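README for the Luvcombe contact export

Last edited 17/04/2021 by Henok Alemneh

What this is

A dump of contact search results from the Skodow messaging app, Android version, plus the small script that turns the dump into something a spreadsheet will open. The Skodow help pages say that contact search "finds anyone, instantly." I didn't believe it, so I started writing down what came back. There are 519 rows. Read the problems section before you quote any of them.

Files

contacts.csv, the search results, one row per search
failures.csv, searches that returned nothing or returned the wrong person
convert.py, makes contacts.csv from the raw export
Gebretsadik_notes.txt, remarks on spelling variants, unsorted
samples/, a folder of pictures

Columns in contacts.csv

query: what was typed, including typos. I left the typos in.
kind: name, email or handle.
result_rank: where the right contact showed up in the list. 0 means never.
seconds: wait time as the app reports it. I wouldn't trust this. The app starts its timer after the spinner appears, and the spinner takes its own sweet time.
version: app version. Blank in the first 40 rows, where I forgot.

How to run it

Export from the app under Settings, then Account, then Save my data. You get a zip. Unpack it, put convert.py in the same folder and run it with Python 3. It needs no other packages. If the export is larger than 500 contacts the app splits it into two files and doesn't tell you. The script looks for the second file and joins them. It won't look for a third, and I have never seen one.

Known problems

The search is said to ignore accents. It ignores some of them. Names typed with and without an accent gave different lists often enough that I stopped calling it a bug and gave it a column in failures.csv.

The "People you may know" rows are mixed in with real results and carry no flag in the export. The script drops any row with an empty handle, which catches most of them and probably throws away a few honest contacts too. If you have a better rule, send it.

All the searches came from one phone with one account. Anyone telling you what this says about Skodow users in general is guessing. That includes the post on the Tolata forum that used an early copy of this file to prove the search is "100 percent reliable." It took the first 100 rows and left out failures.csv.

The November update claims to have fixed the ranking. I reran the failed searches after it came out. Some moved up the list, some moved down, and the release notes don't say what was changed. Judge for yourself.

What I would not use this for

Comparing apps. Timing anything. Training a model that has to spell people's names. It's fine for testing an import tool, which is what I use it for myself.

License

Do what you like with the script. Contact names and addresses were swapped for made-up ones before upload, and the swap list is not in the repository, so please stop asking for it.

Attachment check

The app says pictures sent in a chat come back from the export untouched. File names do not. Dates might. That is all I'm willing to claim.
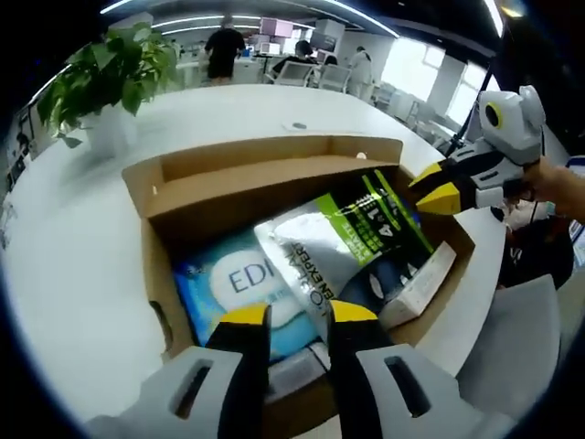
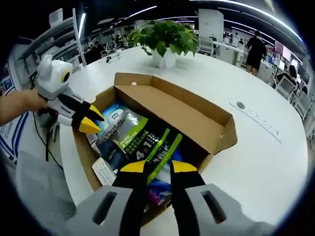
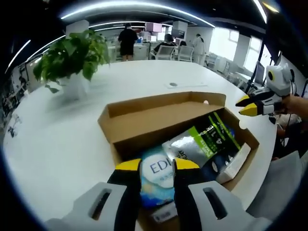
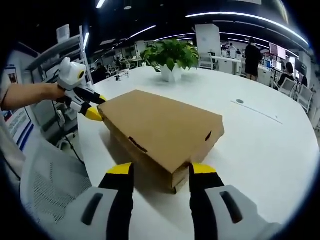
samples/, all four files: cardboard box on a white table.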